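Robot Demonstrators Wanted (part-time, on site, patience required)

Brilau is looking for people to push small plastic blocks around a board with a robot arm, many times over, and be paid for it. If you have ever watched someone else parallel park and felt your own hands twitch, please read on.

What the job is

Our arms learn by copying. A person drives the arm through a task by remote control, the arm's software records every move, and later a model tries to do the same thing by itself. You would be the person. You will sit at a station in our Brusthorpe building with a hand controller and a short written instruction on a screen, such as "put the red star next to the blue cube." You do it. The screen gives you another. This continues until lunch.

For some tasks you will skip the controller and guide the arm by the wrist, which feels a bit like teaching a very heavy teenager to waltz. We will show you how.

A shift runs four hours, mornings or afternoons. New starters usually record 102 demonstrations in a shift by the end of their second week. The current project, Terach, needs 2000 good ones, and we have 778. You can see why we are advertising.

Who we want

You don't need a degree, or any background in robots. Our best demonstrator so far came from cake decorating, and our worst was one of the engineers who built the controller. We do ask for:

Steady hands and normal or corrected eyesight, including color vision. Half the instructions turn on which one is green.
The ability to read a sentence and do what it says, even when you can think of something more interesting.
A willingness to mess up, press the discard button and go again without a speech.
Age 18 or over, and able to sit for 50 minutes between breaks.

Gamers are welcome. Please know that speed earns you nothing. We want smooth, plain moves, the kind your grandmother would make if she were sliding a teacup across a table.

What a task looks like

The arm ends in a plain rod. It has no fingers, so anything you want moved has to be nudged, and blocks do not always go where they are nudged. Cylinders like to wander off. Stars catch on a point and spin. Cubes are the well-behaved ones and you will grow fond of them.

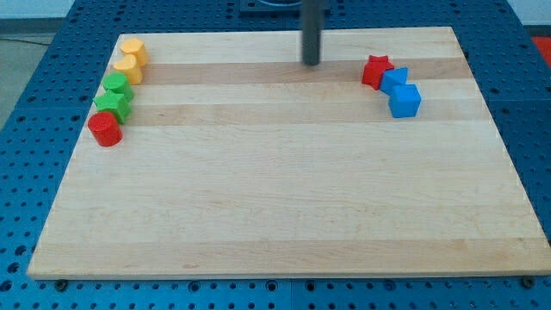
Long instructions are broken into short pushes. If you are asked to split a group by color, take it one block at a time and back the rod away between pushes, or you will drag the neighbors along and have to explain yourself to Lesia Maksymiv, who reviews the recordings. She is kind about it. She does remember.

Pay and practical things

Paid hourly, with training hours at the full rate. The contract is for 2 months and may be extended if the model turns out to be a slow student. Coffee is free and nearly good. Street parking fills up by 8:30, and the Horobets bus stops outside the door.

How to apply

Write to Raghda Nseir at the Brusthorpe front desk with a few lines about yourself and the shifts you could work. Skip the cover letter. Tell us instead about the most repetitive thing you have ever done willingly. Tryouts are held every Wednesday, take 40 minutes and are paid. Wear sleeves that stay out of the way.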